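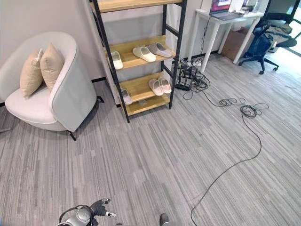

家居类作业区一角：扶手椅、拖鞋架，地毯上有插排和一根拖得很长的黑色电缆

落脚区清场规范

落脚区清场规范，圈里人一般直接叫“清场规范”或者“Harken清单”，是一套给室内移动操作机器人用的现场整理做法，管的是机器人在有家具、有地毯、有杂物的房间里干活之前，地面和周边应该弄成什么样。本条目由我主笔，我在Grorkport那边跟过好几轮现场，所以写着写着会冒出“我”来，站里允许这么写，想看冷冰冰版本的朋友可以直接拉到最后看术语表。

先说清楚它的地位。清场规范没有法律效力，也不能顶替正式的安全标准。你要做的是服务类机器人，ISO 13482该读还得读，风险评估该做还得做，这份清单只是把标准里“识别危险”那几个字落到地毯上去。很多新来的同事拿着清单问我，打完勾是不是就算合规了？当然不算啊！打完勾只说明你今天看过地面了。

名称和来历

Harken原本是Wovuveo内部一个小项目的名字，做的是家居场景的物品归位，拖鞋、靠垫、水杯这一类。项目早就并到别的组里去了，清单倒是留了下来，名字也跟着留了下来。最早的版本是Noboru Morikawa写的，写在一张对折的纸上，正面是地面，背面是机器人本体，我见过复印件，字很小，有两处划掉重写的地方到现在也没人认得出来原来写的是什么。

后来Issa Salameh把它整理成了现在通行的样子，一共28条，分成4个部分：地面、家具、本体、人。编号是连着排的，不按部分重新起头，所以大家说“第九条”的时候不用再解释是哪个部分的第九条。这一点我特别喜欢，现场喊话的时候省事多了。

Grorkport的现场用的是某年二月之后的修订版，跟最早那版的差别主要在线缆和布套两块，下面会细讲。Ojo那边用的又是另一个删减版，把“人”这一部分单拎出去做成了入场须知，条目数就对不上了，引用的时候请写明是哪一版，别光写个“第几条”，我为这事跟人来回改过三遍记录。

适用范围

清单适用的房间大概长这样：办公楼里隔出来的一块地方，铺着拼块地毯，摆几件家居家具装成客厅或者玄关，旁边还有正经办公用的桌子椅子。这种半家半办公的房间最容易出岔子，家居那一半大家都记得收拾，办公那一半没人觉得归自己管。

不适用的情况也列一下：带围栏的工业工位、室外、有坡道或者门槛的路线，还有机器人需要上下楼梯的场合。有人问过厨房能不能用，能用一部分，地面那几条可以照搬，但水和热源清单里一个字都没提，得自己另外补。

地面部分

这是整份清单里最长的一块，也是我觉得最值钱的一块。

线缆。原则只有一句：作业区里不留游离的线。什么叫游离的线？就是既没有固定在地上，也没有贴着墙根走，两头之间还有一大截可以自己跑来跑去的线。散在地毯中间的线圈属于最该先处理的那一类，轮子压上去会卷，脚绊上去会拽，拽的那一头往往还连着插排。修订版要求线缆沿墙敷设，必须横穿地面的地方用压线板，压线板两端都要盖到家具投影以内或者墙根。

线圈怎么收也有讲究。不要绕在椅子脚上，不要挂在开放式鞋架的立柱上（鞋架一般都轻，拉一下就歪），也不要团一团塞进桌子底下就当没事了。该收的收进带盖的盒子，暂时用不着的拔掉拿走。我个人还有个小习惯，收线之前先顺着线用手捋一遍，从头捋到尾，看看它到底给谁供电，拔错了别人电脑的事我干过一次，挺丢人的。

插排。插排要离开行走路线，最好抬离地面，固定在桌腿内侧或者墙上。实在只能放地上的，放在桌子正下方靠墙的位置，并且在平面图上标出来。标出来这一条经常被跳过，大家总说“我都看得见”，可是下一班的人看不见啊，他们只看图。

篮筐和纸箱。装线用的金属丝篮子很常见，好用是好用，但是网眼会勾东西，线头从网眼里伸出来更麻烦，所以篮筐不能放在家具和桌子之间的通道上。纸箱可以靠墙放在桌下，不得突出桌沿。

地毯。条纹地毯是个老话题了。深浅灰相间的拼块地毯看着耐脏，采购的人喜欢，做感知的人不喜欢，因为深色的细线落在深色条纹上，远看根本分不出来。清单的做法比较土：凡是深灰或者黑色的线缆，在条纹地毯上一律当作“看不见”处理，也就是说，检查的人要蹲下来看，站着扫一眼的不算数。我刚去的时候觉得太夸张了，蹲了两次之后就服了。另外拼块之间的接缝要用手掌压一压，翘边的先换掉再开工。

通道宽度。家具与家具之间给机器人走的通道，单向1000毫米，需要原地转身的位置2000毫米见方。量的时候从最突出的那个点量起，椅子扶手、轮椅脚的尖端、搭在椅背上垂下来的衣服，统统算突出点。衣服这一条是Issa Salameh加的，我猜他是真的吃过亏，不过他没讲，我也没追着问。

家具部分

细腿家具要单独登记。圆背的那种单人扶手椅，上半身很大一团，底下就几根细细的金属腿，低处的传感器很容易把椅子底下当成空地。登记的时候写明坐垫投影的范围，路径规划按投影算，别按腿算。

靠垫可以放，抱枕也可以放，摆在椅子里面就行，不要半悬在扶手外头。

开放式架子，尤其是梯形框架、木层板的鞋架，要检查三件事：立脚有没有踩在接缝上，架子推一下晃不晃，层板上的东西有没有伸出前沿太多。拖鞋露一点头没关系，露太多机器人伸手的时候会先碰到鞋尖，整只就给顶下去了。单只摆放和成双摆放清单不做要求，由任务自己定，但是开工前要拍照存底，不然做完了谁也说不清原来是怎么摆的。

办公椅归为“会自己跑的家具”，这个叫法是Noboru Morikawa那张纸上的原话，后来一直没改。五星脚带滚轮的椅子，碰一下就溜出去半步，所以有锁轮的锁轮，没锁轮的推到作业区外。椅面上不放包，椅背上不搭衣服。我知道大家都这么放，我自己也放，可是开工前拿走就是了，两秒钟的事！

桌面上的电脑可以开着，屏幕朝向没有规定。窗户有规定：白天有直射光打进来的时候，拉帘或者换朝向，并且在记录里写一句当时的光线情况。

本体部分

说到本体，最容易被忽略的就是布套。不少平台的手臂和躯干外面会套一层黑色织物，挡灰、遮线、也让人碰到的时候不那么硌。好处不少，毛病在于它是软的，会堆、会垂、会往手腕那边滑。修订版在这一块加了好几条：布套下缘不得盖住手指的活动关节；手臂在任务中会用到的极限姿态都要走一遍，每到一个姿态停下来，看褶皱有没有卡进金属件之间；腕部相机的画面里允许出现布套，但是不允许遮住指尖和指尖前方的作业点。
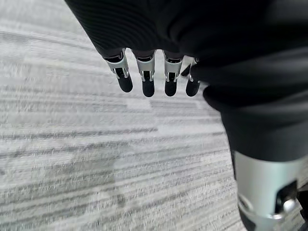

指尖的检查放在布套之后做，顺序别反，因为理布套的时候手会碰到手指，先查了也白查。指尖那一截要是橡胶类的软垫，看三样：有没有裂口，有没有粘上地毯毛，有没有松动。地毯毛是真的烦人，手垂得低的姿态下尤其容易沾，沾多了捏薄的东西会打滑。清洁用干的无绒布，清单里没有推荐任何清洁剂，我也不推荐，各家材料不一样，看说明书去。

关节支架如果是敞口的那种，能看见里面的小销轴，就顺便看一眼有没有线头缠进去。缠进去的话断电再挑，用塑料镊子。断电，断电，断电，我写三遍不过分吧？

腕部的圆筒形外壳要检查外面走的线有没有箍好。露在外头的线圈要留够转动余量，又不能留到会勾住家具的程度。余量怎么留没有统一数值，Ojo那边给过一个推荐值，只在他们自己的平台上有意义，本条目就不抄了，免得有人拿去乱套。

手的停放姿态也有一条：待机的时候手指自然下垂或者半握都可以，但是指尖不能停在线缆正上方。这条看着像凑数的，其实是跟地面部分配套的，重启时有些平台会先往下松一小段，下面正好有线就尴尬了。

相机画面。头部的和腕部的要分开看，头部画面用来核对房间，腕部画面用来核对手。腕部画面糊一点很正常，机身在动嘛，检查时先让手臂停稳再判断，连停稳了都糊，那就擦镜头。擦完还糊，报修，别硬上。

人的部分

作业区里同时最多站几个人，各现场自己定，清单只要求每一班指定一个人拿急停，并且这个人不兼做别的事。不看手机，不帮忙捡拖鞋，不接电话。Grorkport的做法是拿急停的人坐着，坐久了会困，所以轮换得勤一些，这个我觉得挺好的，虽然排班的人每次都叹气。

进场的人不穿鞋带拖地的鞋，不戴长挂绳。要跨过线缆才能走到的位置，说明线还没收完，先回去收线。

中途有人进来取东西（东西一般都在桌上，你懂的），先喊停，等手臂静止再过去，不要从机器人和架子之间穿。取完东西的人自己负责把椅子推回原位，并且告诉拿急停的人一声“好了”。这声“好了”在二月那版里是写进正文的，有人嫌它啰嗦，提过删，最后保留了。

记录要求

每班一页，手写和电子的都行。要写的内容包括所用版本、房间编号、未达标的条目编号、处理办法、检查人。未达标不等于不能开工，比如窗帘坏了拉不上，写明就可以继续；线缆、插排、急停、手指关节这四类例外，没处理好就不开工，没有商量余地。

我见过最敷衍的一页记录只有一个大勾，从第一条一路勾到最后一条，一笔下来的，跟画山水似的。那页后来被Noboru Morikawa贴在柜门里面，也没批评谁，就贴着。

常见分歧

关于线缆到底要不要全部清掉，一直有两派。一派认为真实的家里就是有线，清得太干净，机器人将来到了别人家里照样出事；另一派认为练本事和保安全得分开，想测线缆就专门立项测，布好线、写明白、派人盯着。清场规范站在后一派。我自己呢，早先是前一派的，现在嘛，偏后一派，但是不那么坚决，真有人立项测线缆我举双手赞成。

关于条纹地毯要不要换成素色，也吵过。换地毯贵，而且换了之后旧数据和新数据的背景就不一样了，做感知的人反而不乐意。目前的共识是不为了清单去换地毯，蹲下来看就是了。

还有一个小分歧是布套颜色。黑布套落在腕部画面里大片大片的暗，自动曝光会被带偏，有人主张换浅色。Issa Salameh试过一版浅灰的，跟地毯混在一起，远看手臂少了一截，于是又换回去了。这段在讨论页里有更长的版本，感兴趣的可以去翻。

与其他做法的关系

有的团队习惯用电子围栏代替清场，在地图上画个圈，圈外的东西不管。电子围栏管得住底盘，管不住手臂，手臂伸出去的时候照样会扫到圈外的架子，所以两样可以一起用，互相不能替代。清场规范和5S之类的现场管理方法有重叠，整理整顿那部分几乎一样，多出来的主要是线缆、投影和布套。

术语

游离线：没有固定、没有靠墙，中段可以自由移动的线缆。
投影：家具所有部分垂直落到地面上的范围，含坐垫、扶手和搭着的衣物。
会自己跑的家具：带滚轮且未锁定的家具。
落脚区：机器人底盘和现场人员都可能踩到、压到的地面，桌子正下方靠墙的部分除外。
蹲查：检查人蹲下后对地面进行的目视检查，配合手掌按压接缝。
静止：手臂、手指、底盘都不动，而且拿急停的人已经口头确认。

待补充

第十七条关于压线板颜色的说明在两个版本里写法不同，我手头只有其中一个，等有人把另一版扫给我再补。厨房用的补充条目目前还是草稿，放在讨论页，欢迎去改，改之前麻烦先看一眼编号规则，谢谢！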